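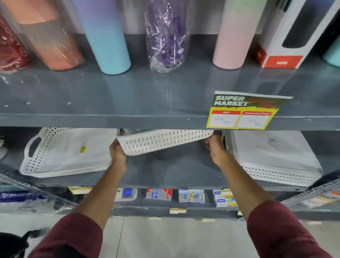 Emolura Retail, Brindville store
Shelf reset, housewares and stationery: progress report to Leonie Rothe
Prepared by Prys Mostyn

Where we are

The reset is behind the schedule I gave you at the start of November and ahead of the one I privately expected. Of the 8 bays in the plan, three are signed off, two are nearly there, and the rest are waiting on either price labels or my patience. Spending so far is 285 dollars, all of it on sign stock, tape, and replacement shelf clips. The clips were the surprise. The old ones bend if you look at them with any firmness.

Most of this period went to the mixed bay by the aisle end, the one you described on your last visit as "a yard sale with a roof." I've kept that phrase on the whiteboard for morale. Drinkware is on the top shelf, the white perforated trays are in the middle, and the packaged stationery, including the DOMS packs, is at the bottom where people can reach it when they bend down for something else. I argued for stationery at eye level and lost to Lozano's planogram, which says drinkware sells from eye level and stationery sells from anywhere. We'll see what the registers think.

Drinkware

The bottles and tumblers are up. A good number still have their clear plastic on, and opinion in the store is divided. The unwrapped ones look far better, particularly the lavender-to-blue and the pale pink. The wrapped ones stay clean and can be sold without anybody asking for "a new one from the back." My proposal is one unwrapped display piece per color, wrapped stock behind it. The boxed bottle can stay boxed, as the box has a picture on it and does its own explaining.

The shelf surface is glossy enough that every tumbler gets a free reflection, and also chipped and scuffed along the front lip. Touch-up paint is in next month's request. I tried covering the worst of it with the price sign, which brings me to the price sign.

Signs

The SUPER MARKET sign shows 99 Rs in the left box and 75 Rs in the right. Both numbers are handwritten, and so is "Special Offer," in red marker, by somebody in a hurry. It does the job from a few steps off. Up close it is creased, and a corner has come away from the metal. I have asked for printed ones. Bindus quoted for a full set and then sent a second quote for the same set, higher, which I am treating as a typing error until told otherwise.

There is also the matter of where it hangs. It's on the drinkware shelf, directly above the trays, and two customers this month have assumed it meant the trays. One of them had a reasonable case. The new signs will carry a product name, a feature I should have asked for in the first place.
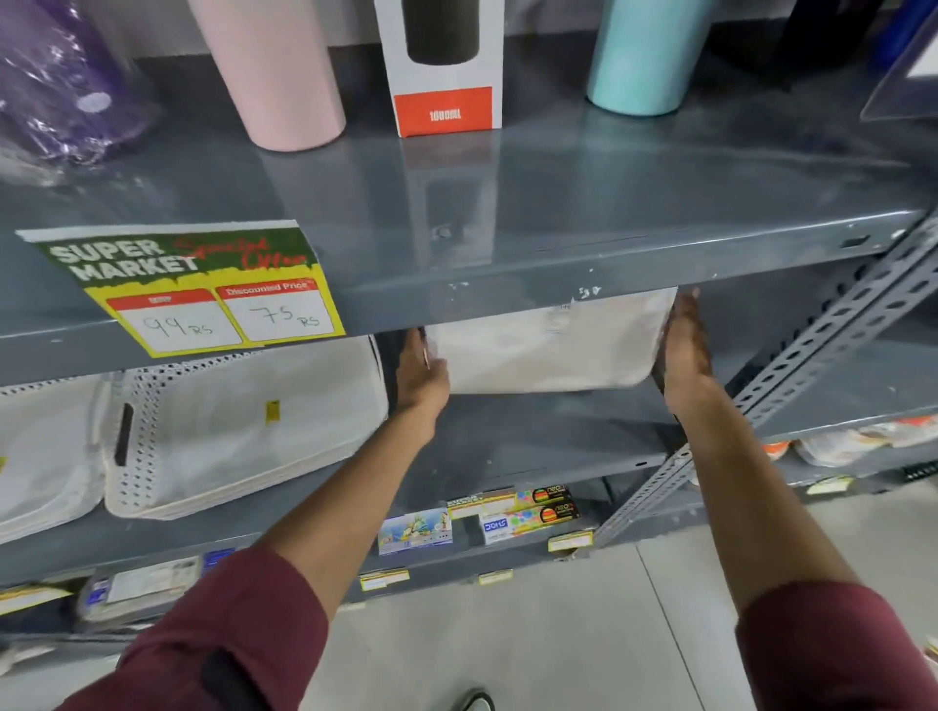

Trays

The white trays have taken more staff hours than anything else in the bay. Stacked, they fit neatly and we can hold plenty of them, but the price sticker inside each one disappears under its neighbor, and people lift out the whole pile to find it. Side by side, every sticker shows and the diamond pattern looks rather smart, but the shelf holds three across and then it's full.

Options still on the table:

1. Stacks at both ends with one tray face-up between them.
2. Single layer only, spare stock underneath the bay.
3. Stacks only, with the price moved to the shelf edge.

I prefer the first. The evening staff prefer the third, as they are the ones who put the piles back.

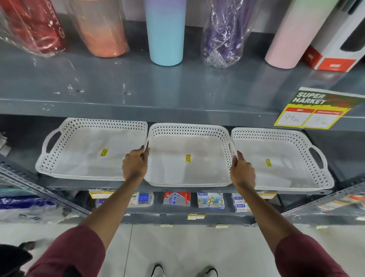 Page last changed: Thursday, November 28, 2024

Stationery

The bottom shelf has its yellow price tags along the edge. The sketch packs and the illustrated boxes stand up by themselves. The thinner packs don't, and slide forward until they are lying on their faces. I have ordered two dividers to see if they help before asking you for money to do the other bays.

What I need from you

A decision on the trays, please, even a bad one. Approval for printed signs at the first Bindus price. And a word with Lozano about when the planogram for the remaining bays will arrive, as my last three messages have produced one thumbs-up and no planogram.

Next report when the fourth bay is signed off.

P. Mostyn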